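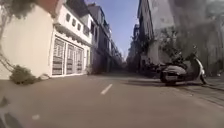 Habitat on a small block is the subject of this fifth handout in the Larkstead short course on home grounds and repurposed materials. The earlier handouts dealt with soil, watering and the choice of shrubs. This one deals with structures: nest boxes, insect shelters, shallow water dishes and the reuse of household goods in making them. Many participants live on streets where tall buildings stand in rows on both sides of narrow asphalt and a large plain cream-coloured wall catches the sun, and a wall of that kind is a useful reference point for what follows, as it reflects light and warmth onto whatever is placed opposite. Participants with larger yards may apply the same principles with fewer restrictions on placement.

1. What a structure is expected to do

A habitat structure provides shelter, a nesting place, or water. It is seldom able to provide all of these at once, and participants are asked to decide on one purpose before selecting any materials. A wooden drawer intended for solitary bees should be fitted out for solitary bees only. Mixed designs sold as ornaments often contain pine cones, bark and loose straw in the same case, and the result tends to be occupied by earwigs and spiders. These are welcome in a garden, but they are equally well served by a heap of sticks behind the shed.

The purpose should be written at the top of the project sheet, together with the intended position. Sheets without a stated position will be returned.

2. Selecting an object for reuse

Suitable objects include timber drawers, small crates, unglazed pots, enamel basins and old letter boxes. Before any work begins, the object is to be examined for the following:

Paint. Older painted goods may contain lead. Do not sand or scrape a painted surface of unknown age. Choose another object.

Odour. Items that smell of solvent, fuel or mothballs are unsuitable, even after washing.

Metal cases. A metal case heats quickly and should not be used for nesting. It may be used as a roof, provided there is a gap between the metal and the chamber below.

Joints. Drawers with dovetailed or nailed corners last well outdoors. Stapled corners open after one winter.

The Clisitz reuse depot sets aside a shelf of timber goods for participants in this course. Goods taken from the shelf are to be entered in the book beside it. At the end of May the book held 366 entries, of which drawers made up the greater part.

3. The solitary bee drawer

This is the principal exercise. The drawer stands on its side so that its open face looks outward, and is packed with blocks of untreated hardwood or with cut lengths of hollow stem. Holes in timber blocks should be clean, smooth and closed at the back. Use a range of diameters from three to eight millimetres, and drill across the grain where the block permits. Splintered holes damage the wings of the insects and are generally ignored by them.

Stems are cut just beyond a node so that the node forms the closed end. They must be held firmly. A packed drawer should be able to be turned face down over the bench without losing any of its contents - this is the test applied at assessment.

The roof should project beyond the open face by at least the width of a hand. Rain driven into the stems causes mould, and mould is the most common reason for failure in drawers returned to the course for inspection.
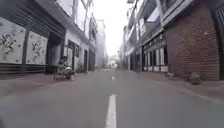
Finish the outside of the drawer with raw linseed oil, or leave it bare. Varnish, wood stain and preservative are not to be used. Colour may be added to the roof only, and should be dry for two weeks before the drawer is hung. Participants who wish to keep an original handle or label on the drawer may do so.

4. Placement

The open face should receive morning sun. In cooler districts a fully sunny position is acceptable, while in hot inland districts the structure should be shaded from noon onward. A height between the waist and the shoulder is convenient for both the insects and the observer. Fix the drawer to a wall or a stout post, as a drawer hung from a branch will swing and is rarely used.

Keep the flight path in front of the opening clear of foliage. Flowering plants should be within a short distance, preferably of several kinds with different seasons. The planting list in the second handout remains current, with one correction: the entry for creeping thyme should read full sun.

Where the only wall available faces the street, obtain the consent of the building owner in writing.

5. Water dishes

A shallow dish filled with pebbles is sufficient. The water should not cover the pebbles, so that small insects have a dry place to stand. Empty and refill the dish every second day in warm weather to prevent mosquitoes from breeding. Enamel basins are heavy enough to stay in place but are often too deep, and need a layer of coarse gravel beneath the pebbles.

6. Upkeep

Stems are replaced every two years. Timber blocks may be kept longer if the holes remain clean. Old material should be left in a sheltered place through the next spring, in case any occupants have yet to emerge, and then composted.

Preparation for the next session

Bring the completed project sheet, one object for reuse and a tape measure. Hand drills will be available at the Dreklow workshop, but participants should bring their own safety glasses. The session on nest boxes for birds follows, and entrance sizes for local species will be supplied on the day.

Handout revised Thursday, July 5, 2018.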